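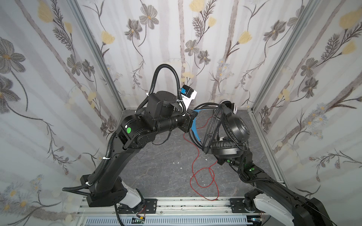 4.2 Floral prints on adjoining walls

The second group of papers has flowers as the main motif. Figure 2 shows one of them on three walls, above a floor with a grey marble texture. We discuss this paper at more length than the others, as it was the one on which our readers disagreed most strongly.

Its ground is whitish, with faint vertical bands of grey. The drawing is light: thin dark stems that wave, sprigs similar to fern, grey-brown blossoms with yellow centres which resemble cosmos, and pale yellow buds in the shape of a tulip. Such a mixture is not faithful to any real garden. In the terms of Section 2, we class it as "loose botanical", which means that the plants can be named by their type but are not drawn as a record of a species.

The 30 readers, all recruited through the Irmont evening school, first saw each of the 12 papers as a flat sheet, and after this on walls that meet at a corner. They were asked to say in their own words what they noticed and whether they could live with the paper. Kane Hoani wrote down the answers, and the coding followed the scheme that was described for the Plovum papers in Section 3.

On the flat sheet, most comments on this print were about colour. The words "quiet", "old" and "dusty" came often. Several readers did not mention the yellow at all until they were asked about it. When the same print was on adjoining walls, the yellow was mentioned early, and the buds were named more often than the larger blossoms. We think that this is a matter of contrast. The grey-brown flowers stay close to the ground in tone, while the yellow is the only warm colour in the print, and the eye collects it from one wall to the next.

The grey bands had a different effect. Readers who liked the paper said that the bands gave height to the wall. Readers who disliked it said that the bands made the ground look washed or faded. Both groups were speaking of the same feature, and for this reason we did not code it as positive or negative.

The floor must also be considered. A marble texture in grey repeats the cool part of the print and leaves the yellow without an answer. One reader proposed a plain floor in a straw colour; another found that two patterns together were "too much talking". With the Cemby stripe, which has no curved line, the same kind of floor received no such remarks. This agrees in part with the view of Fu, that a curved motif on the wall competes with a veined floor more than a straight one does, although our material is too small to separate the effect of line from the effect of colour.

The geometric papers are treated in Section 4.3.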